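Short thread on the mustering change in Clisitwood 4, for anyone who runs a site with more than one assembly point. We moved the Nulosberg campus over in March and I have had enough questions to write it down once.

1/ Old behaviour: when a fire or lockdown alert went out, the platform built one roll call from the badge system. Everyone badged in was "unaccounted for" until a warden ticked them off. One list, one export, whichever gate people walked to.

2/ New behaviour: each assembly point gets its own list. A person is placed on a list by the last door they badged through. If they turn up somewhere else, the warden there searches the name, ticks it, and it clears from the original list within a few seconds.

3/ Scale, for context. Nulosberg has 2,936 active badges and six assembly points. On the old version the list got sluggish on handhelds once it passed 2,000 names. Split lists have removed that problem for us.

4/ First full drill after the change: 246 people were ticked at a point other than the one they had been assigned. Of those, 143 came from a single building, Plamon House. The door map there was wrong. Two exits had been swapped when the readers were replaced and the labels were never corrected.

5/ So check your door map before you enable this. Settings > Sites > Doors > Export. Walk it with the printout. Do not trust reader names that came across from an import.

6/ Visitors are handled separately. A visitor without a badge follows their host. If the host has already left site, the visitor drops to a list called Unassigned, and no warden sees Unassigned by default. You have to grant it. We gave it to the control room only.

7/ Text alerts: the "I am safe" reply does not clear a person from the roll call. It sets a second flag, shown in grey. A warden tick is still required. This is configurable, but we left it alone, as people reply from home.

8/ Handhelds work offline. Ticks are queued and sent when the signal comes back. If two wardens tick the same person, the earlier time stands and both entries stay in the log.

9/ Known fault on the Kiều radio gateway: if the alert is cancelled and reissued inside a minute, the second voice message is not sent. Texts and desktop pop-ups do go out. Workaround is to wait out the minute or use a different alert template.

10/ Reports now come out as one file per assembly point plus a summary. The summary counts a moved person once. The individual files count them at both points, with a "moved" column. Filter on that column before you add anything up.

11/ Next job is the lab building, which has interlocked doors and no reader on the inner side. Will add to this thread once it has been drilled.

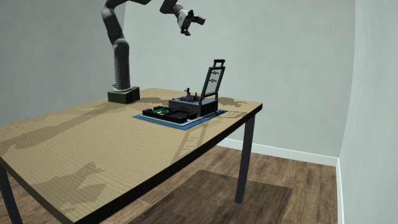 Clisitwood support told us the summary only counts a moved person once if both points are under the same site entry. Ours were set up as two sites, so we got doubles in the summary too. Worth adding to post 10.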